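The Arm Bench, part two: getting the yellow one to touch down where I ask

Zirnunlow newsletter, 25 May 2019 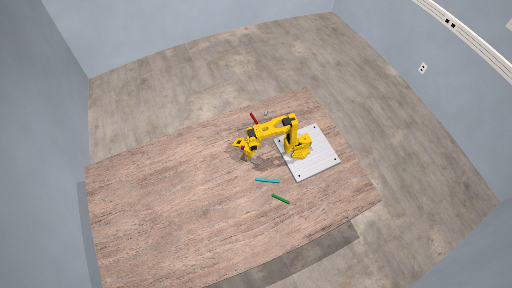
So last issue I promised I'd get to calibration, and then I spent most of my evenings since then chasing a height error that was my own fault. Let's start there!

If you're new, my setup is a small yellow arm on a wooden table, and I keep a simulated copy of the whole cell (room, table, arm, the lot) so I can try every change in software before I let the real motors have a go at it. I call the simulated one Rendau and the real one Harahap, after two cats. Everything in this item was done in Rendau first, and the render up top is from that side.

The base plate comes first. It's square and white with a bolt hole near each corner, and the arm's own coordinates all hang off it. I'd moved the plate toward the right of the table to open up more working room on the left, and I remembered to update its position. I forgot that the new plate is thicker than the old one. The model still had the old thickness, so every time I told the gripper to hover just over the wood, the software was happily planning a path a few millimeters into the wood. I found it by sending the arm to the same low pose again and again and reading the height back, 85 times in all, and the error never budged. When a number is wrong by the same amount every single time, go look at your geometry before you touch a motor. I did it the other way around, of course, and retuned the elbow for two nights.

Next is the zero pose. The shoulder and elbow motors each have an offset, and I set the shoulder first because any slop there gets carried all the way down to the wrist. Upper arm up and out, forearm bent down, wrist square to the table, then save. My shoulder offset came out at 1,429 encoder counts and the elbow at 322. Please don't copy those, yours will be different! Write them on a piece of tape and stick it under the table anyway. I have lost mine twice.

Then the gripper. I use tiny blocks and thin sticks as targets, scattered all around the arm, some of them behind it where the reach gets awkward. The small magenta one is my favorite test piece. It's tiny enough that if the tip is off at all, you find out right away. The sticks are better for checking wrist rotation: lay them at different angles, and have the arm line its fingers up across each one without closing. If it's fine on one angle and sloppy on another, the wrist offset is the thing to fix.

Once I was happy I let Rendau run a longer test with the Leltirix script, 222 moves with a return to zero after each one, and saved the log. I'd like to do the same on Harahap, but the shoulder cable needs a new strain relief first and I'm waiting on the part. While I wait I'm going over the bolts in the upper arm (there are a lot of them) and putting a dab of paint on each so I can spot any that creep.

Next time: the strain relief, and whether the offsets hold once the real arm has warmed up. If you've used a different order for zeroing your joints, write in, I'd love to compare.

Recent items
The Arm Bench, part one: picking a table and a spot for the plate
Leltirix script, new pause option
Letters: grease or no grease?
Cable ties I regret
Back issues from November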